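3/28/25

I slept badly and started late. Apolline Guillot called before my coffee was ready, to ask if the order for Storley is complete. I said almost. I still have the small metal parts to sort, and I did not want to say how many.

The dark gray cloth, with its creases: 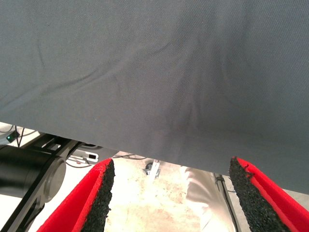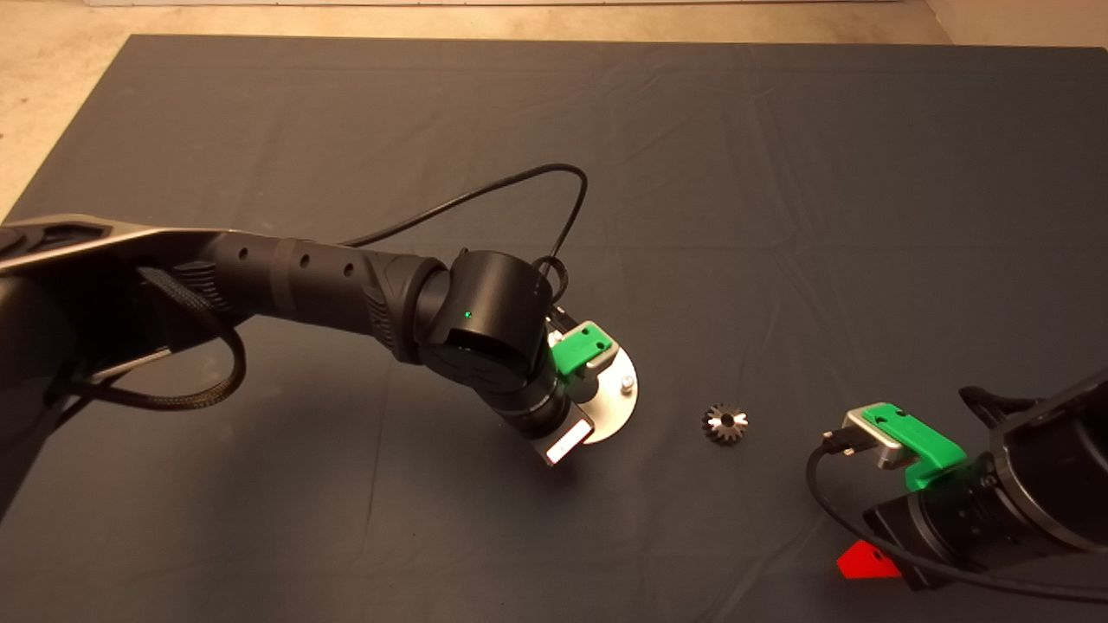
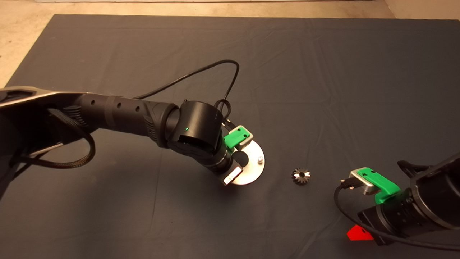
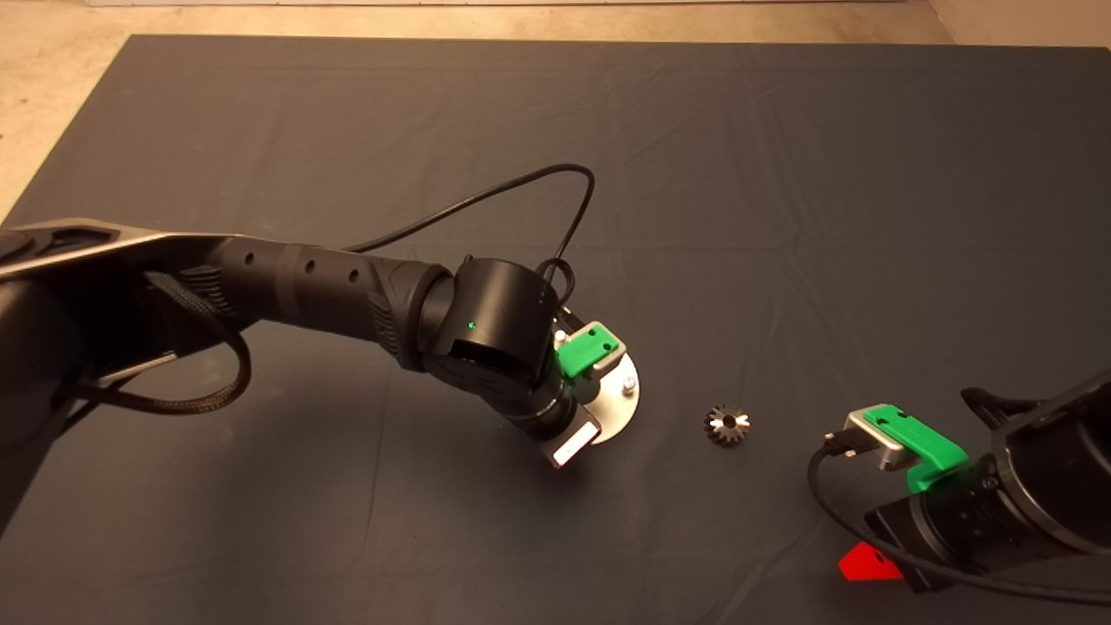 I keep thinking that I should iron this cloth. My mother would never put a cloth on anything without ironing it first, even in November when we had guests every week and she was tired. But I like the dark gray very much. A small gear is easy to find on it, and it does not roll so far when there is a fold to stop it. On the bare concrete I have lost two already, and one of them I found in my shoe.

After lunch I wrote the list again, because the old one had a mistake. It said 608 pieces and the paper from Haugen says 2,594, so I think somebody copied the wrong line. Maybe it was me. I will ask Apolline tomorrow – she keeps all the papers in order, and I keep them in a drawer.

In the evening I made soup with leeks and ate it standing. I must buy bread, and 12 small boxes with lids for the gears. The ones from Mavura close better, but they cost more.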